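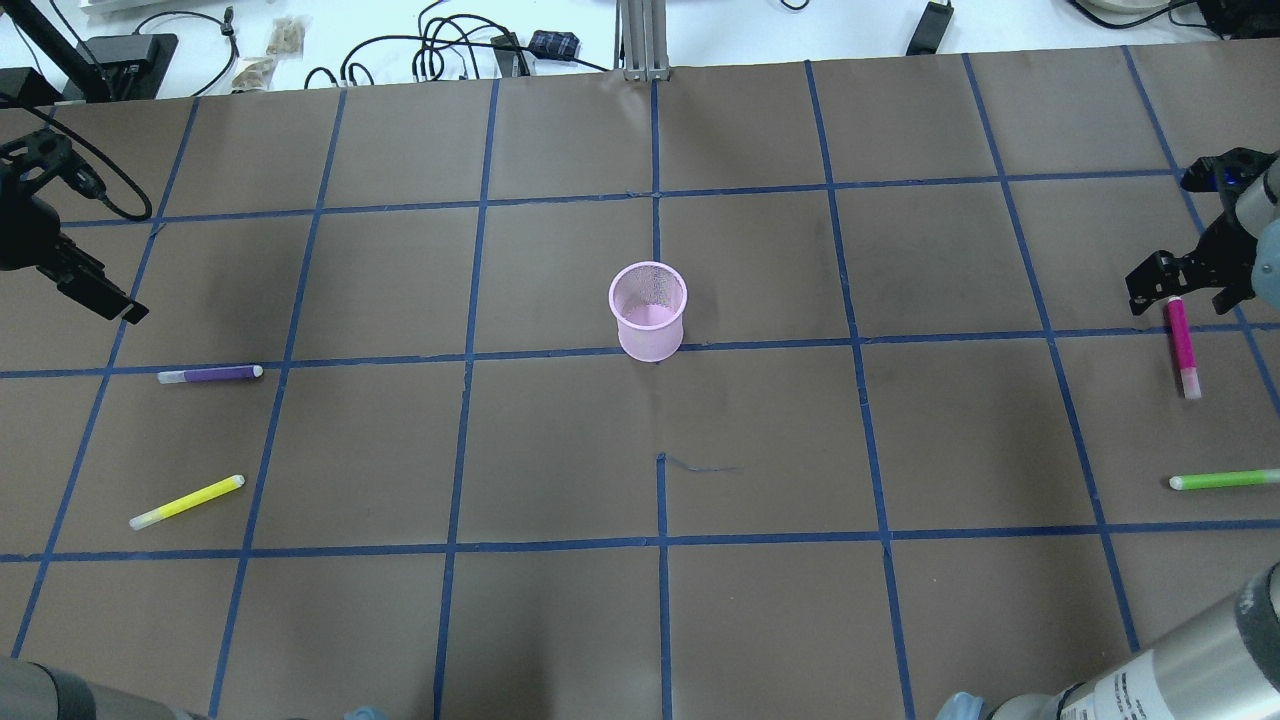
Redacción de Leseo
25 de febrero de 2021
Sección: Equipamiento y compras

La partida más discutida del presupuesto de equipamiento de Leseo no corresponde a los brazos robóticos. Mercy Biwott, responsable de planificación de inversiones del centro, lo expone al comienzo de la entrevista: «El brazo tiene un precio de catálogo y se negocia una sola vez. Las pinzas, los cables, las fuentes de alimentación y las horas de puesta a punto se negocian todo el año».

El centro prepara la ampliación de su laboratorio de manipulación con dos brazos, en el que se ensayan tareas de mesa, como coger rotuladores y depositarlos en un vaso de malla. La propuesta, que se someterá a la dirección en septiembre, prevé nuevos puestos en la sede de Nidau y un contrato de mantenimiento único para todo el parque instalado.

Biwott defiende que la superficie de trabajo permanezca al margen de las grandes adquisiciones. El papel de estraza y la cinta azul con que se traza la cuadrícula se cargan a material fungible. «Nos ofrecieron un tablero graduado de fábrica. Lo estudiamos y lo descartamos. Cuando el equipo técnico necesita otra distribución, retira la cinta y vuelve a colocarla esa misma mañana», explica.

El inventario del ejercicio anterior recogió 161 referencias de accesorios, entre ellas 50 adquiridas con carácter de urgencia. La responsable considera excesiva esa proporción y la atribuye a una previsión deficiente de los recambios. «Un juego de dedos de pinza cuesta poco en comparación con el brazo, pero un puesto sin dedos es un puesto parado. En el presupuesto anterior esa circunstancia no figuraba en ninguna línea», señala.

Dos proveedores, Fourie y Plevero, han presentado oferta. La primera incluye la formación del personal; la segunda, un plazo de entrega más corto y un depósito de repuestos en las propias instalaciones. Biwott declina anticipar una preferencia, si bien precisa que el pliego valora por separado el precio de compra y el coste a cinco años. También exige a los licitadores una relación completa de conectores y longitudes de cable, requisito ausente en la convocatoria precedente.

En cuanto al uso, el centro registró 1507 horas de funcionamiento en sus puestos actuales. La ocupación se situó en casi el 80 % del tiempo disponible, cifra que, a juicio de la entrevistada, justifica la ampliación, aunque no su ejecución en una sola fase. «Prefiero incorporar un puesto, medir lo que consume y comprar el siguiente con ese dato», afirma.

Preguntada por las fuentes de financiación, Biwott indica que la primera fase se cubrirá con fondos propios y que la segunda queda condicionada al cierre contable. Las ofertas revisadas se recibirán por vía electrónica en la unidad de compras de Leseo, que publicará el pliego definitivo y sus anexos técnicos.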